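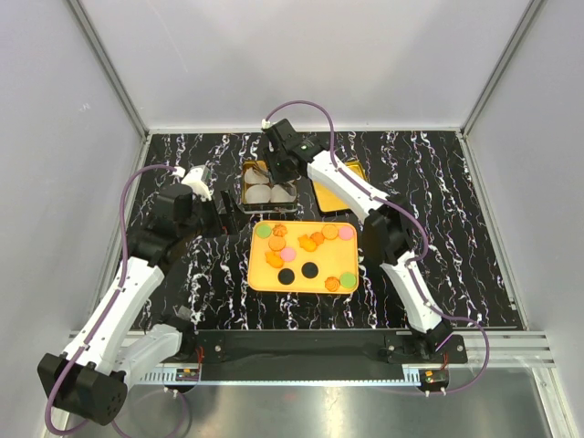
The light orange tray on the black marble-pattern top, with a mix of pieces on it.

Fornent Small Parts Tray, Light Orange

I've been selling trays for longer than I care to admit, and this is the one I keep taking home. We carry it in our shop in Hindport and ship it from the same building, so if you order one, there's a fair chance I'm the person taping up the box. It's a plain rectangle with rounded corners and a rim that comes up just a little, in a color a shade stronger than the rest of the tray. I love that rim! You can see right away where the tray stops, even on a busy counter, and you can still slide a flat piece over the side with one finger if you don't feel like picking it up.

People ask me what it's for and I never have a short answer. Buttons, game counters, soaps, little molded shapes, beads, the screws from whatever you've taken apart on the dining table (guilty). I sort craft pieces on mine most evenings. The discs and the swirly ridged ones and the round ones that look like biscuits all get tipped out together and I push them into groups while the radio's on. Green, pink and black show up nicely against the light orange. Orange on orange is harder, I'll admit that, and if most of what you handle is orange you may want the gray tray, item 1205, which has the same shape and the same rim.

About the top underneath it

We get nearly as many emails about the surface as we do about the tray. It's the Zuseck marble-pattern top in black, with the jagged white veins running every which way and a bit of faint purple and brown in them. It's sold separately. I was against stocking it at first – I thought the pattern would be too much – and then Precious Salazar, who runs our showroom, put a tray down on it and I had to take it all back. The light orange really does jump out. If you're working with small black pieces straight on the top, though, you'll be squinting at those veins all day. Keep them on the tray.

What you get

One tray in light orange. Felt dots for the underside, in a paper envelope, not stuck on yet. Put them on if you have a top that scratches, leave them off if you like the tray to slide. A card with our address and the care notes on it, which are the same as the ones further down this page.

It doesn't come with a lid. We had one made up in July and it popped off whenever anybody looked at it, so we're starting over. The small pieces aren't included either, sorry! Our craft shelf has plenty.

Sizes and packs

Single tray, or a pack of 6 if you're a classroom or a workshop. The packs go out with cardboard between the trays, and please keep that cardboard, it's handy when you put them away for the summer. Trays nest, but not tightly, so a stack will lean if you get ambitious. I keep mine to seven high.

Looking after it

Warm water, a drop of dish soap, soft cloth. Wipe into the corners with your thumb, that's where glitter lives. I wouldn't use a scouring pad on the rim. Glue generally peels once it's dry, though the really strong stuff leaves a mark, and I have two of those on mine from a repair I shouldn't have attempted. Don't put it in the oven. Somebody asked.

Shipping and returns

Orders leave Hindport within two working days. Khurana handles our deliveries outside the state and they'll text you a window. If your tray arrives cracked, send us a photo and we'll mail a new one, and you can hang on to the old one for the garage. Unused trays can come back within six weeks, and we'll refund the tray but not the postage.

For classroom orders or anything with an invoice, ask for Kuldeep Tripathi. He knows the school paperwork far better than I do, and he's much quicker at answering email. For color questions write to me, I'm happy to put a tray next to whatever you've got and tell you what I think.

Stock note, November 2015: light orange singles are in. The packs are down to the last over on the back shelf, with more on the way, and we'll take your order now and send it when they land. Gray is in stock both ways.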